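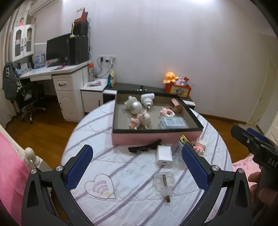 Karlijn Hoekstra wrote to me that I should stop sorting my mother's letters by year and sort them by who is speaking in them. My mother quotes everybody, she said, so the years will come by themselves. I read her message two times and then I put the kettle on, because I had already spent most of November on the years.

The letters are from the time when my parents lived in Durach and my aunt stayed in Cenham. There are 74 of them. My aunt kept them in a biscuit tin, and I have the tin now too, with its lid that does not close well. Many letters have no date, only "morning" or "after supper". My mother wrote small, on both sides of thin paper, so the ink of one page comes through to the other.

I tried a first time with a scanner at the library. It was a mistake to begin with the longest one. The machine made every page gray and I could read less than before. Now I copy them by hand into a notebook, one letter in an evening, sometimes a half.
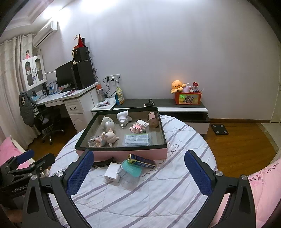 With the copying I also learn her spelling. She writes my uncle's name in three ways, and she never uses a question mark, even when she asks something. In the beginning I corrected this. Then I went back and put all the mistakes in again, which cost me a whole evening, but it sounds like her again.

The letter I like most is about a coat. She saw it in the window of De Haan and it was too expensive, and she describes the buttons for a full page. Two letters later she has a coat, but she does not say if it is the same one. My aunt must have known.

If somebody has experience with iron ink on thin paper, please write to me. I would like to know if I can keep the pages flat in a folder or if they should stay folded as they were.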